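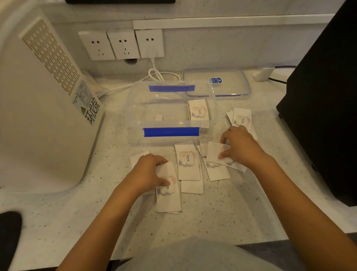

Sorting the "love." cards on the counter.

Landden season 3: is the new format working?

Posted in: Reality and Competition TV

quiltedmoth
22/12/2024

I finished the last two episodes of Landden and wanted to see where people landed on the format change. For anyone who skipped this season, the weekly eliminations are gone. Everyone stays until the halfway point, points add up, and then the bottom half goes home in one episode.

I liked it at first. You get to know the contestants before they start leaving. But by episode four I had stopped paying attention to the scores because nothing was going to happen for a while. The workshop challenges were good and the judging was more detailed than last year.

Would you keep it or go back to the old way?

brackishtea

Go back. A competition show needs somebody at risk each week. I watched the first half with my phone in my hand. The halfway episode was strong, I'll give them that, but it was strong because they saved everything up for it.

dormer_window

Keep it. I never liked losing a good contestant over one bad afternoon. In season 1 the best furniture maker they ever had went out second because her glue didn't set. Under points she would have made the final.

brackishtea

She also ignored the time warning twice. The glue was her own fault.

dormer_window

She got one warning. The second one was for the whole room.

pelican44

I rewatched that episode in April and there are two warnings, but you can't tell who the second one is for. It's a voice over a shot of the clock.

On the format, I don't mind points. I mind that they hid the totals until episode five. If you are going to run a points table, show the table. Prastunar does it at the end of every episode and it takes ten seconds.

quiltedmoth

Agree on the table. I tried to keep my own from what the judges said out loud and I was way off. I had the eventual runner-up in seventh.

oxbow lake

Prastunar is a different kind of show though. It's timed rounds with right and wrong answers. Landden is judges' opinions, and if you put numbers up every week people will argue about the numbers and ignore the work.

pelican44

People argue anyway. The finale thread is at 172 replies and most of them are about whether 100 points for the last challenge was too many.

oxbow lake

It was too many. You could be behind all season and win on one cabinet.

brackishtea

Which is what happened.

dormer_window

The winner was third going in. That isn't behind all season.

brackishtea

Third out of four.

halfpint_radio

I don't have a strong view on points. My problem is the running time. Each episode is over 100 minutes with ads and a lot of that is recap. They show the same argument about the clamps before the break, after the break, and in the preview for the next one. Cut it to an hour and either format would be fine.

quiltedmoth

The version on Plimdale has most of the recaps taken out. It comes in a lot shorter. The only thing missing that I noticed was some of the tool segments.

halfpint_radio

Good to know. Is it only this season or all of them?

quiltedmoth

Seasons 2 and 3. I couldn't find season 1 there.

oxbow lake

Season 1 was up for a while and then got pulled. I think the rights went somewhere else when Chauvin stopped sponsoring it, but I could be wrong about that.

pelican44

Chauvin was still in the credits for season 2, so it may be something else.

lintroller

Only started with this season so I have nothing to compare it to. The slow start didn't bother me. I was surprised when half of them left at once and two of my favorites didn't even get a goodbye interview. If they keep points, I'd like them to spread the exits over two episodes.

dormer_window

I could live with that. Six out in one episode was a lot to get through.

brackishtea

Two episodes is closer to what I want, so fine. I would still take weekly.

quiltedmoth

Has anything been said about a season 4? I looked on the show's page and it only has the old casting form.

halfpint_radio

The form was still taking entries when I checked last night. It doesn't give a season number or a closing date.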